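Open Day at Nernell: Frequently Asked Questions

General

What is shown on the day?
Visitors follow the hand-data work from recording to playback on an arm. The recording room demonstrates how manual tasks are captured with wrist-worn units. The arm cell next door runs policies trained on earlier recordings. The two rooms are visited in either order.

When does it take place?
The open day is held on a Monday in May. Doors open at 10 a.m. and the last group goes in at 3 p.m. Each group has 39 places.

Do I need to register?
Yes. Use the form on the Wamero booking page. Walk-ins are admitted only if a group is not full.

Who runs the demonstrations?
Réka Kerekes leads the recording room. The arm cell is run by staff from Tavares, our partner on the playback side.

The recording room

What task is demonstrated?
Cloth handling and tabletop wiping, with ordinary household items. Cloth is a hard case for tracking software. It folds over itself, and it hides the fingers from at least one viewpoint most of the time.

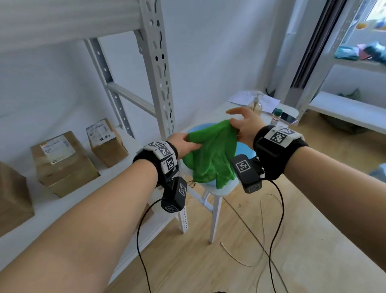
What does the operator wear?
A band on each wrist with square printed markers, and a cabled module below it that also carries markers. The hands stay bare. Gloves were tried in an earlier version and dropped – operators changed their grip when wearing them.

Why are there so many markers on each band?
The wrist turns constantly during a task. With markers on several faces, one or more usually stays in view, and the position of the wrist can be computed from any of them.

How long is one recording?
Each take on the open day is limited to 400 seconds. Takes in which the tracking drops out are marked and kept in a separate folder.

Can the table hold other objects while the task is going on?
Yes, and it normally does. A cleared table gives tidy data that transfers poorly. The operator works around whatever is standing there, often with one hand on an object and the other on the cloth.

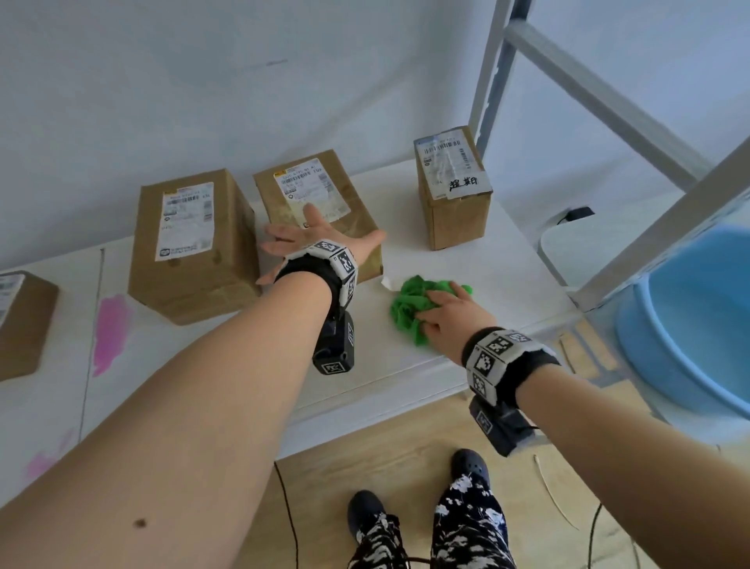
Two-handed work of this kind is stored as a single take, with both wrists on a common clock. If the two sides disagree by more than 10 milliseconds, the take is rejected by Mendska, our checking tool. Visitors can watch the check run on a monitor by the door.

May I try the wristbands?
Yes, in the last part of each visit. Remove watches and bracelets first. Long sleeves must be rolled above the elbow.

Is my session kept?
No. Visitor sessions are deleted at the end of the day. The training set, currently 3000 takes, contains staff recordings only.

Practical matters

Can I take photographs?
In the recording room, yes, without flash. In the arm cell, ask the Tavares staff first.

Are there trip hazards?
Cables run across the floor in the recording room. Wear flat, closed shoes and stay behind the tape while a take is in progress.

Is the visit suitable for children?
From age ten, with an adult. The arm cell is fenced, and the fence door stays locked while the arm is powered.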